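Search this site Enter keywords Search

A second pair of hands at the frame bench

If you've walked through the Sternadham shop since November, you will have noticed that the frame bench sounds different. The old rattle of hand drivers is mostly gone, and in its place there's a low hum and, now and then, Rosimeire Aguiar talking to the robot as if it were a slow nephew. She spent 9 years fitting clips and posts to aluminum rails by hand, and her thumbs have a good deal to say on the subject.
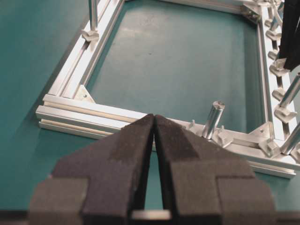 By Maarja Toom | Indby Shop News | Mar 14, 2022

The grooved rails and corner brackets will be old friends to anyone who has done a turn at the bench, and so will those little silver clips seated along the rail. The grippers now take on much of the reaching and holding, while Rosimeire and Valdis Pētersons set up the jobs, check the fit and step in when a part sits crooked. Valdis tells me he goes home less stiff — though he does miss having the radio up loud.

Not everyone was easy about it at first, and I won't pretend otherwise. The seven of us on the day shift had a long talk with Tõnu Dzene before anything was bolted down, and he promised that hours would stay as they were. So far they have. Training on the new bench is open to all shifts, so please put your name on the sheet by the break room door, and bring your questions with you!

Last updated Mar. 7 shares 9 comments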